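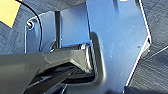 Edem Frimpong wrote to us that he had milled rye in the Vamier through a whole winter before he read the manual, and that his bread became better in the week he did read it. We were glad about the first half of the letter and a little ashamed about the second. The manual was too long. We have shortened it, and much of what stayed in it is now on this page, so that you can read it before you buy.

Vamier hand grain mill
Clemberg kitchen equipment, Bumholm

Price: 341 with the standard hopper
Availability: in stock, sent from our own store room
Warranty: nine years on the body and shaft, two years on the handle grip

What it is

The Vamier is a hand mill for dry grain. It makes flour, coarse meal and cracked grain. It is fixed to the edge of a table with a screw clamp and turned with a long handle. It has no motor and we do not sell one for it. Customers ask for this often, and the answer is that the bearings are made for the speed of an arm.

The mill was drawn for households that bake once or twice in a week. If you bake for a café or a school, please look at a larger machine. We know two bakeries which use a Vamier for small amounts of spice and malt, and they are content, but their bread flour comes from elsewhere.

What it mills

Wheat, spelt, rye, barley without husk, oats without husk, buckwheat, millet, rice and dry maize. Maize should be passed twice, the first time with the stones wide apart. Large kernels can otherwise stand in the mouth of the screw and not go down.

Do not put in oily seeds such as linseed, sesame or sunflower. The oil makes a film on the stones and then every grain that comes after slides instead of breaking. Coffee is also oily and we do not advise it. If it has happened already, see under Cleaning.

Damp grain is the most common reason for a blocked mill. A kernel that is dry enough cracks with a small sharp sound between two spoons. A kernel that goes flat is too damp. Spread it on a tray in a warm room overnight and try again in the morning.

In the box

Mill body with stones fitted
Standard hopper with lid
Handle with grip, and one nut for it
Screw clamp with two felt pads
Short brush
Manual in English, German and Vietnamese

The Vietnamese text is written by Tạ, the small shop which has sold our mills for a long time and which also taught us how to set them for rice flour. The rice chapter in the other languages is a translation of theirs.

Specifications

Hopper capacity: 200 g of wheat, level with the rim
Handle length: 13 cm shorter than on the former model
Table thickness for clamp: up to 5 cm
Stones: ceramic, can be exchanged by the user
Body: cast, with food-safe coating

The shorter handle needs a few more words. On the former model the handle passed below the table edge at the lowest point, and people with drawers under the table hit their fingers. The new one passes free on most tables. It asks for slightly more strength, and if you have pain in the wrist or shoulder you may prefer the long handle, which we still make as a spare part. It fits both models.

Setting the fineness

The ring behind the handle moves the stones nearer or further apart. Turn it towards you for finer flour. Always begin with the stones open, start turning the handle, put in the grain, and only then close the ring step by step until the flour feels right between the fingers. When you hear the stones touch, go back one step.

For bread we like a setting where the flour is soft but you can still feel some bran. For cakes you can mill twice. The second pass is slow, and the hopper must be stirred a little with the handle of a wooden spoon, as flour does not fall so willingly as grain.

Fresh flour takes up water more slowly than flour from the shop. Mix the dough, let it stand half an hour under a cloth, and decide after this if it needs more water. Many letters we receive about dense loaves end with this advice, and sometimes with a photograph of a better loaf.

Cleaning

Never wash the stones with water. Open the front with the large nut, take out the outer stone and brush both sides. This is enough if you mill every week. If the mill will stand unused in summer, brush it also inside the screw channel, where old flour can attract moths.

After an oily seed or a heavy spice, open the stones and mill a handful of dry white rice. Throw this rice flour away and do it again until the flour comes out white and without smell. For chilli it can be necessary many times, and you should open a window.

Questions we often receive

Can I leave it on the table all the time?
Yes. Loosen the clamp a little from time to time and look at the wood below. The felt pads protect well against pressure marks on hard wood and less well on pine.

Is it loud?
It is possible to speak beside it. With maize you will speak louder.

How long do the stones last?
This depends on what you mill and on how often the stones are allowed to run empty against each other. We sell new stones in pairs. Please do not exchange only one of them.

My hopper lid does not close completely.
On mills from before April the lid had a tighter rim. Write to us with your address and we send you the later lid without cost.

Spare parts and accessories

Pair of ceramic stones
Long handle
Large hopper, for those who find it tiring to fill again and again
Felt pads, set of two
Brush
Flour bowl with a straight side, which stands close under the outlet and catches more than a round one

All parts for the former model are also kept, except the old hopper. The large hopper fits in its place with the adapter ring, and the ring comes with it.

Delivery and returns

The mill is heavy for its size, so the parcel must be carried with both hands. You may return it within the normal period even if you have milled with it. We ask only that it is brushed and that there is no chilli in it. Returned mills are cleaned, given new stones and sold again at a lower price under Second Table, when we have any.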